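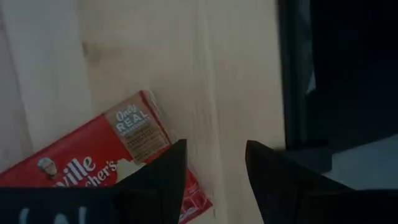 PLORKIDGATE, August

Ayana Degefa would like it known that she has nothing against kale. She just doesn't want to hear about it at ten at night.

"People call me a snack person like it's a diagnosis," she says, pulling out a chair for me with her foot. "I eat dinner. I eat a very decent dinner. Then I eat popcorn."

Degefa writes Gristico, a newsletter on what people keep in their cupboards and why they lie about it. It goes out to 1,870 subscribers, one of whom is her dentist. The current issue is on popcorn, and the red Orville Redenbacher's package lying on the pale wood tabletop is, she says, research. So was the one before it.

She grew up with the stovetop kind. Her uncle, Ibsa Asfaw, made it in a heavy pot with a lid that didn't fit, and he still regards the microwave as a place to store bread.

"He called me after the first draft," Degefa says. "He'd read one paragraph. He said, 'You wrote 400 words and none of them are salt.'"

Asfaw, reached by phone, stands by the review. "She shakes the salt on at the end, from up high, like a chef on television," he says. "It goes on the floor. The floor is delicious."

What interests Degefa is the packaging. She can talk about it for a good while, and does. She likes that the old man with the white hair and glasses is still on there. She is less sure about the beige panel, done up to look like rough brown paper, with "Only REAL" across it in white.

"Half of it's in script and half of it's in capitals," she says. "So it's whispering and then it's yelling. I find that very persuasive. I bought it, didn't I?"

Her own rules are few. She stops the microwave when the pops are 2 seconds apart, whatever the clock says. She once walked away for 90 seconds to find a charger and the apartment smelled like a campfire through Thanksgiving. She will not share a bowl with anyone who digs.

"You take from the top," she says. "Digging is how you get the buttery ones, and everyone knows what you're doing down there."

I ask about the kernels left at the bottom. She eats them. Her dentist has written in twice.

The next issue is on canned soup. Asfaw has already asked to see it early.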